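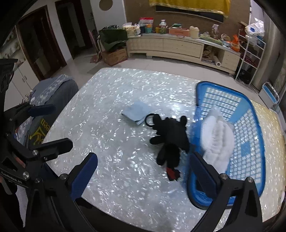 Laundry basket task, living room session. Plush toy and folded blue cloth outside the basket.

Newsroom > Press releases > Robotics data

Rostum opens first part of Skarico household demonstration set

Hand-held grippers, real homes, ordinary laundry. 1108 recordings in the first part

HAVSIDE, 28 July 2021. Rostum today released the first part of Skarico, a collection of household tasks recorded by people using hand-held grippers. Meant for teams training robot arms to handle soft things: towels, clothes, bedding, bags, toys. Free for research use. Commercial license on request.

The first part holds 1108 demonstrations. All laundry and tidying. Recording started in February and is still going on, with kitchen tasks next.

How it works, short version. A person holds a gripper in each hand and does the chore. Picks up the towel, puts it in the basket, takes it out again, folds it if the task card says fold. A camera on each gripper records the view over the fingers. The position of the gripper and the opening of the fingers are logged along with the video. No robot arm needed in the house. The learning system gets the video and the motion together and is trained to predict the next motion from what the camera sees.

Why laundry first? Soft items are hard. A mug keeps its shape, a towel doesn't, and the same towel dropped on a table will land differently every time. Our earlier models were trained on a bench in the Havside lab with one set of gray cloths and did fine on gray cloths. They did badly on anything fluffy. They did worse on anything white on a pale table. So we went looking for fluffy, white, ribbed, quilted, and for tables that throw light back at the camera.

The homes are lived in and we record them that way. Collectors are told not to clear the room. What is on the cabinet stays on the cabinet. The only thing we ask is enough space to stand and a surface to work on. Background clutter is the part our partners asked for most, and it is the part a lab can't fake well.

What a session looks like

Collectors work from task cards. A card gives a start and a finish and leaves the middle to the person: "all towels in basket", "toy out of basket, towels stay", "one towel folded on top". No script for the hands. Some people pinch a corner and drag, some scoop from both sides. Both go in.

After each run the items get mixed up again so that no two starts match. Basket turned, moved, sometimes pushed close to the edge of the table. Lighting is left to the house. Curtains open or shut, lamps as found.

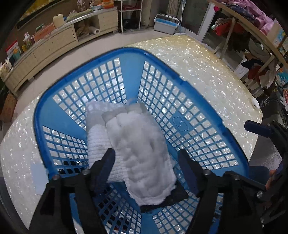 Towel handling inside the basket. One ribbed towel, one fluffy, gripper fingers either side.

Cortés, our partner for review and labeling, goes through every recording before it is accepted. Each one is checked twice, by two different reviewers, and gets a task label, an item list and a result: done, partly done, or not done. Faces, mail, screens and anything else private is blurred or the recording is dropped. Households can pull there recordings at any time up to the next release.

Missed grasps stay in. Of the 1108 demonstrations in this part, 268 contain at least one slip, drop or second try, and these are tagged so users can filter them out or train on just those. We think they're worth having. A system that has only seen clean grasps has no idea what to do with a towel hanging off one finger.

What's in the download

- Video from the gripper cameras, full length, plus a small preview version
- Gripper position and finger opening for each video frame
- Task card text, item list and result label
- Calibration files for every gripper used
- A loader script and a short notebook to get started

Not in the download: sound. We don't record it.

Early results

Rostum has trained a first model on the laundry part and is running it on a two-arm setup in Havside. It's early. It handles towels into a basket from most starting positions we've tried. Folding is not there yet, and thin fabric lying flat is still a problem, the fingers skate over it. Shiny tabletops were a weak spot and remain one, though a smaller one. A technical report with full test numbers will go out with the second part, and we would rather not quote anything before that.

Same finger shape on the hand-held tool and on the arm, by the way. Several people asked at the preview. Yes, the pads match, so do the linkages. Teams with other grippers can still use the data but should expect some extra work on there side, and we'd like to hear how it goes.

Availability

Skarico part one is available from today through the Rostum data portal. Registration is required, approval normally takes a few working days. Research groups without storage for the full set can request the previews and motion logs alone. Drawings for the hand-held gripper are included under the same terms and can be printed and assembled with common bolts.

Households in the Havside area who want to take part in the kitchen sessions can sign up on the same portal. Sessions are paid. No preperation needed, please don't tidy up for us.

About Rostum

Rostum builds data tools and gripper hardware for robot learning. Based in Havside. Labeling and review for Skarico by Cortés.

Press contact: the press desk, through the contact form on the Rostum site. Print-size pictures and a short video on request.

Related releases

- Rostum and Cortés sign labeling agreement for home recordings
- Skarico kitchen sessions: call for households
- Gripper drawings updated, new finger pads
- Privacy rules for in-home recording, revised version
- Rostum moves Havside lab to larger space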